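Usberg Goh 핸드헬드 그리퍼 양손 세트
제품 > 데이터 수집 장비 > 핸드헬드 그리퍼
공급: Trimumura
최종 수정: 2019년 9월 3일

Goh는 로봇 팔 없이 작업자가 직접 쥐고 조작 시연을 기록하는 그리퍼이다. 본 페이지는 양손 세트의 구성과 사양, 도입 예산 편성 시 확인할 항목을 정리한 것이다. 로봇 팔 장착용 그리퍼는 별도 품목이며 이 페이지의 구성에 포함되지 않는다.
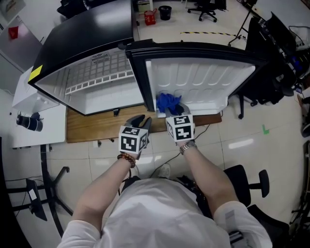
양손 작업, 소형 냉장고 문과 파란색 천

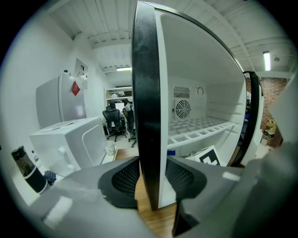
기본 구성
그리퍼 본체 2대(좌, 우)
마커 큐브, 본체 상단 체결형
어안 렌즈 카메라 모듈, 본체 장착형
메시 무늬 패드, 좌우 조 내측 부착
기준 마커 카드
동기화 케이블 및 충전 어댑터
Misix 기록 소프트웨어 라이선스(설치 PC 한 대 기준)
운반용 케이스

주요 사양
조 최대 개구 폭: 111 mm
구동 방식: 수동(손잡이 레버)
패드 교체 기준: 개폐 3,000회
위치 추적: 마커 큐브 방식, 외부 또는 헤드 카메라 필요
기록 항목: 카메라 영상, 조 개폐량, 마커 자세, 타임스탬프
좌우 동기화: 유선
보증 기간: 납품일로부터 12개월(패드, 케이블 제외)

적용 작업
가전 및 가구의 문 여닫기, 선반 위 물품의 이동, 천류의 집기와 놓기 등 양손을 쓰는 작업에 적용한다. 한 손으로 문을 잡고 다른 손으로 내부 물품을 다루는 작업은 좌우 본체의 간섭 여부를 먼저 확인해야 한다. 문 안쪽 선반처럼 깊이가 얕은 공간에서는 조를 비스듬히 진입시키는 편이 큐브의 가림이 적다. 액체를 따르는 작업은 가능하나 본체에 방수 등급은 없다.

설치 공간 조건
작업 대상물은 바닥이나 작업대에 고정한다. 소형 가전을 바닥에 둘 경우 받침판을 사용하고 전원 케이블은 작업자의 발이 닿지 않는 쪽으로 뺀다. 마커 인식은 조도 변화에 민감하므로 직사광이 드는 창가는 피한다. 유광 표면이 많은 대상물은 반사로 인해 인식률이 떨어질 수 있으며, 이 경우 조명 각도를 조정한다. 기준 마커 카드는 작업 중 움직이지 않는 면에 두고, 위치가 바뀌면 Misix에서 좌표 기준을 다시 등록한다.

예산 편성 시 확인 항목
본체 세트 가격에는 헤드 카메라, 기록용 PC, 삼각대가 포함되지 않는다. 보유 장비를 사용할 경우 견적 요청서에 카메라 모델과 PC의 USB 포트 구성을 기재한다. 포트 대역폭이 부족하면 확장 카드를 별도로 구매해야 하며 이 비용이 초기 예산에서 자주 누락된다.

소모품은 패드, 동기화 케이블, 마커 큐브 면 스티커이다. 패드는 좌우 조를 한 조로 판매한다. 개폐 횟수는 Misix의 장비 상태 화면에서 본체별로 확인할 수 있으므로, 시범 운영 기간의 기록을 기준으로 연간 수량을 산정한다. 표면이 거친 대상물을 주로 다루는 경우에는 교체 기준보다 일찍 마모될 수 있다.

저장 장치는 원본 영상 보관 여부에 따라 용량 차이가 크다. Misix는 원본과 압축본의 동시 저장을 지원하지만 백업용 스토리지는 고객이 준비한다. 라이선스를 다른 PC로 옮길 때에는 기존 PC에서 해제 후 재등록하며 추가 비용은 없다.

인건비는 작업자와 기록 담당자를 나누어 계상할 것을 권장한다. 한 사람이 둘을 겸하면 작업 사이의 초기화와 파일 확인에 시간이 더 걸린다.

주문 및 납품
견적은 Trimumura 영업 창구에서 접수한다. 세금계산서 품목명은 본체 세트, 소모품, 소프트웨어로 분리 발행할 수 있으며 주문 전에 요청해야 한다. 납품 시 좌우 본체의 교정 성적서를 동봉한다. 6월 이전 출하분은 손잡이 레버의 규격이 달라 현재의 교체용 레버와 호환되지 않으므로, 부품 주문 시 본체 하단의 제조번호를 함께 기재한다.

별매품
교체용 패드
마커 큐브(면 스티커 부착 완료품)
동기화 케이블
Misix 추가 라이선스
단품 본체(좌 또는 우)

단품 본체를 기존 세트에 추가할 때에는 좌우 교정을 다시 수행해야 한다. 현장 교정은 유상이며, 본체를 반송할 경우 왕복 운송비는 고객 부담이다.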